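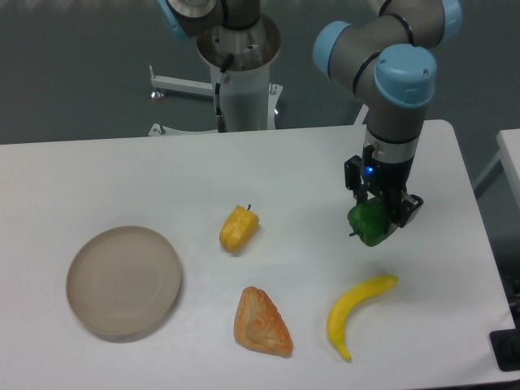 The Slow Bus to Barville

My aunt kept a boarding house in Barville for most of my childhood, and every year in February, when the rooms were empty and the pipes complained, my mother put me on the slow bus to go and keep her company. It was a 305, a long green thing with seats that smelled of wet wool, and it stopped at every gate and crossroads between our street and the coast (including, I remember, one gate with no house behind it at all, where a man got on every single time with a sack over his shoulder and wished us all a good morning).

I was eight the first time I rode it alone. My mother had pinned a note inside my coat and given me a bag of food big enough for a family, and she told the driver where to put me off, and then she told him again through the window. He was patient about it. He said he had daughters.

My aunt was waiting at the stop in her house shoes. She had walked down in them without noticing, she said, because she'd been thinking about supper, and she was always thinking about supper. She was a person who couldn't tell you what year she was married but could tell you what was served, and in what order, and who had asked for more of it.

"Now," she said, taking the bag from me, "what has your mother sent, and what are we going to do with it?"

We laid everything out on the kitchen table, the way she liked to do, with nothing touching anything else. She never cooked from a book. She would set out whatever she had and walk around it for a while with her hands behind her back, like a general, and then she would pick up an onion and we'd be off. My job was to fetch and to taste. I took the tasting very seriously, and I believe I put on weight every winter of my life until I was 19.

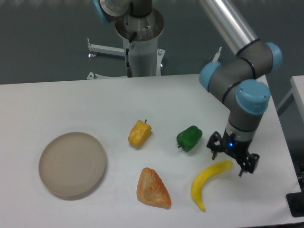 Peppers, a pastry and a banana, with the plate still empty.

That first evening she made stuffed peppers, and turnovers out of the leftover dough, and she set two places at the long table in the dining room where all the summer guests ate. It felt very grand. The wind was throwing itself at the windows and the lamp kept dipping, and she told me about the guests as if they were still sitting there in their chairs. There was the piano tuner who came for a weekend and stayed until the leaves turned. There was the couple from Trekeo who hadn't spoken to each other in over 8 years but always passed the salt.

"And did they ever make up?" I asked.

"Eat your pepper," said my aunt.

I asked again the next night, and the night after that, and she always found something on my plate that needed finishing. It became a sort of game between us. I would be grown, with a job and a bad knee, and I'd telephone her on a Sunday and say, in the middle of something else entirely, "And did they ever make up?" and I would hear her laugh and put the kettle down.

The house was sold last spring. I rode out to help her pack, on a much faster bus with a heater that worked, and there was no man at the gate. She had everything laid out on the kitchen table again, spoons and jelly molds and a great many lids, and she was walking around it with her hands behind her back.

In the drawer under the bread box I found a postcard from Trekeo, gone soft at the corners. It had a picture of a harbor on the front. On the back there were two kinds of handwriting, one large and one very small, and they took turns, a line each, all the way down to the stamp.

I held it up for her to see.

"Well, put the kettle on," she said, "and I'll tell you what they had for supper."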